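Keeping a Household Diary (and Sticking With It)

I've kept a house diary since my grandmother left me hers, and I get asked all the time how I don't run out of steam by August. My big tip: write it at the kitchen counter while the kettle's on! Two lines is plenty. What you baked, what you mended, what the weather did to the wash.

Use a pencil. Ink bleeds if you set a damp cup on it, and I always set a damp cup on it. I buy plain ruled notebooks, 65 cents each when Nyamweya has them marked down, and put the year on the spine with masking tape.

Put your recipes in as you go, mistakes and all. Mine for December 27, 2021 says "oven 25 degrees too hot, rolls like rocks, Lilian ate four anyway." I still check that page before I make rolls.
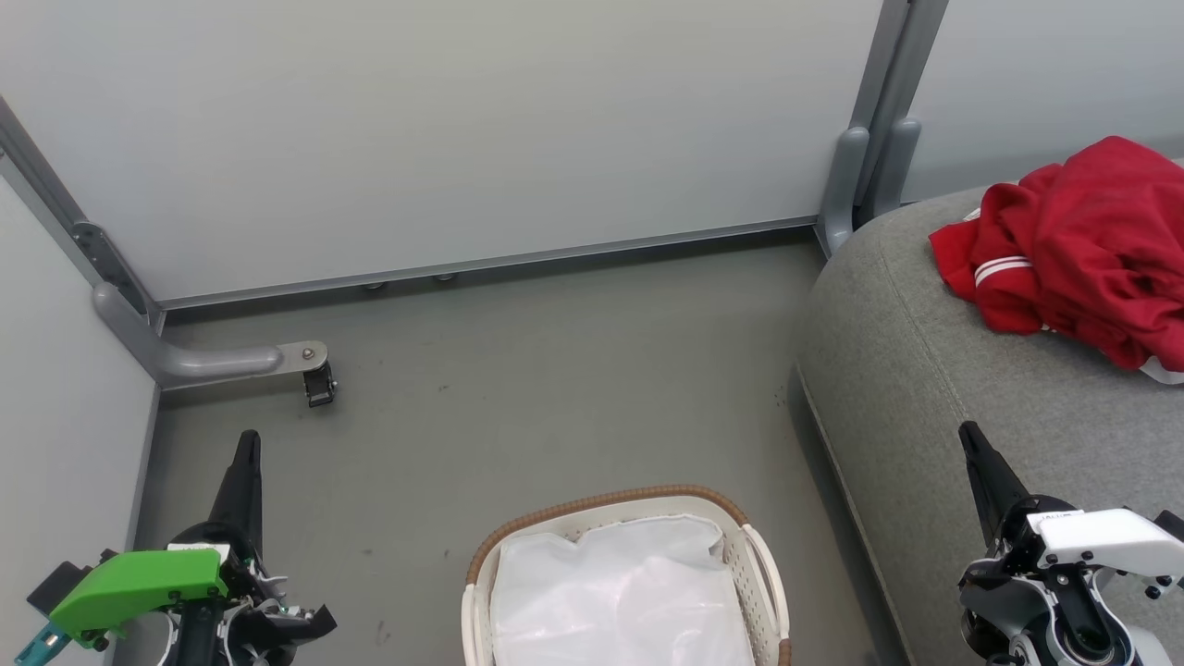

If you miss a week, leave it missed. I used to go back and fill in the gaps from memory and it was mostly wrong (Neusa caught me giving her a cold she never had). Start again with today's date and whatever's for supper.

Old diaries go in a shoebox with a bit of tissue on top, somewhere dry. Mine are on the hall closet shelf, never the basement.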